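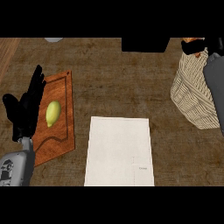

November, notebook page 73 - shellac and the Vandbridge offcuts

Started just after 9 and the workshop was freezing, so I had the little heater going for an hour before I opened anything. Shellac goes cloudy on me in the cold and I've been caught out twice already this winter (see the bookend saga a few pages back, which I'd rather forget!).

Mixed a fresh jar from the Benedetti flakes, a fairly thin cut, and left it on the shelf with a shake every time I walked past. The old Linico jar has gone gummy. I tried it on a scrap, it was still tacky after lunch, so out it went.

Offcut A - sanded to 240, three thin coats with the rubber, 12 minutes between each. Lovely. A bit of orange coming through but I like that on oak.

Offcut B - same again but with the Gavum sealer underneath. It beaded up in one corner and I had to take it back with meths. I suspect I didn't leave the sealer long enough - the tin says 7 hours and I gave it five, so that's my own silly fault.

Offcut C - wax only, no shellac. Dull and a bit sad, though it feels nice in the hand.

Job 941 (the hall shelf) will get the A recipe, then. Going to do the underside first in case it all goes wrong again.

To do: more meths, clean rags, find the lid for the big jar. And if anyone has borrowed my good squirrel mop, please put it back in the drawer - I only want it for the edges but I do want it.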